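Skosska 108回音壁评测:对白清晰,低频有限,接口偏少

客厅那台电视用了四年,画面没什么可抱怨的,声音一直不行。薄边框机型的扬声器朝下出声,人声发闷,晚上把音量开小以后基本要靠字幕。这次换上的是Skosska 108,一体式回音壁,不带独立低音炮,购入价585元。使用时间从二月开始,到写这篇文章时每天都在用,包括电视直播、流媒体和少量游戏。

先说规格。箱体为2.1声道,内置四个单元:左右各一个全频单元,中间两个小口径低音单元,背部有倒相孔。官方没有给出单个单元的功率,只标了总功率,这种标法参考价值不大,本文不引用。接口有HDMI ARC一个、光纤一个、3.5毫米模拟输入一个,USB口仅用于固件升级。没有HDMI直通,也没有eARC。蓝牙可用,编码只支持SBC和AAC。

包装内附一根HDMI线、一根光纤线、电源适配器、遥控器和两只挂墙支架。电源是外置的,适配器体积偏大,插在排插上会占掉旁边一个孔位。挂墙支架的孔距印在说明书最后一页,比例是1:1,可以直接贴在墙上打孔。螺丝和膨胀管要自己准备。

连接与设置

HDMI ARC接好后,电视自动把输出切到外部音响,电视遥控器可以控制音量,开关机同步也正常。有一个问题:从待机唤醒时,回音壁比电视慢大约一句话的时间才出声,看新闻会漏掉开头。改用光纤后这个延迟缩短,但光纤下不能用电视遥控器调音量,两者只能选一个。最后还是留在ARC上。

手机应用做得简陋,能调的项目只有高音、低音、声音模式和自动关机时间。首次配对需要打开定位权限,配对完成后可以关掉。应用在每次启动时会检查固件,检查期间界面不响应操作,网络不好的时候要等很久。好在日常功能遥控器上都有,应用装完设置好就可以删。

遥控器为薄片式,用纽扣电池,按键没有背光。音量键和低音键形状相同,位置相邻,摸黑操作经常按错。机身显示只有一排指示灯,用颜色区分输入源:白色为ARC,绿色为光纤,蓝色为蓝牙。音量没有数字显示,只在调节时闪烁,到最大或最小时连闪两下。习惯看数字的人会觉得不方便。

声音

人声是这台机器最值得买的部分。打开“对白”模式后,中频明显提升,背景音乐后退,电视剧里的低声说话可以听清楚,齿音略重,但还没到刺耳的程度。新闻、访谈、体育解说都适合用这个模式。长时间听音乐则应切回“标准”,否则钢琴和弦乐都会变薄。

低频的量能满足普通节目,下潜有限。爆炸和引擎声有轮廓,没有压力。低音调到最高一档时,箱体会带动电视柜台面共振,表现为男声里多出一层嗡声。在箱底四角各垫一片硅胶垫后改善明显。官方自带的脚垫太薄,建议直接更换。

声场宽度和箱体长度接近,稍微外扩。“环绕”模式通过相位处理把声音推开,代价是人声定位变虚,看电影偶尔可以开,看别的不建议。杜比数字信号可以解码,杜比全景声不支持。电视端如果设为“直通”,遇到不支持的格式会直接无声,需要改为PCM或“自动”。

音量方面,20平方米的客厅开到中段已经够用。继续往上推,高频先变硬,接着限幅器介入,鼓点被压平。房间更大的话,这一级的产品都吃力,应该考虑带独立低音炮的型号。
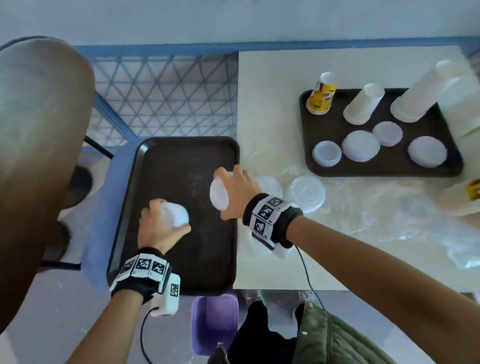

夜间模式的实现是压缩动态范围,并把低频切掉一部分。效果合格,广告和正片之间的音量落差小了很多。缺点是这个模式不会被记住,关机之后恢复为“标准”,每天晚上都要重新按一次。当前固件没有解决。

与同价位产品对比

手边可以对照的有两台。Liew的入门款便宜一些,体积小,适合放在卧室,但只有光纤和蓝牙,人声清晰度不如Skosska 108,低音也更少。Derkutness的同级产品带独立低音炮,低频下潜和力度都明显领先,看动作片差距很大;问题在于低音炮和主箱之间衔接不好,男声会有一部分跑到低音炮的位置,而且占地方,无线连接偶尔断开,要断电重启。

三台之中,单看对白,Skosska 108最好。单看电影,Derkutness更合适。Fluris也有一款价格接近的产品,没有用过,不作评价。

稳定性

使用期间出现过两次ARC握手失败,表现为电视显示已连接、回音壁无声,拔掉HDMI线重插后恢复。蓝牙在同一房间内没有断过,隔一堵墙后开始卡顿。游戏机接电视再经ARC输出,没有感觉到明显的声画不同步。蓝牙播放视频时延迟较大,不适合用来打游戏。

待机时适配器有轻微温升,没有可闻的电流声。音量调到零时,耳朵贴近单元能听到底噪,坐在沙发上听不到。自动关机默认为10分钟无信号后触发,看节目时长时间暂停会被关掉,可以在应用里改长或者关闭。

优点:对白清晰;ARC音量联动正常;附送线材齐全;挂墙模板实用。

缺点:没有eARC和HDMI直通;唤醒出声慢;无音量数字显示;夜间模式不记忆;自带脚垫太薄。

适合中小客厅,主要看电视剧、新闻和综艺的用户。已经有带低音炮的音响,或者电视本身支持全景声并打算用起来的,不必考虑这一台。购买前先确认电视的HDMI口里有一个标着ARC,并量一下电视底边到柜面的高度,箱体放在底座较矮的电视前面会挡住遥控接收窗。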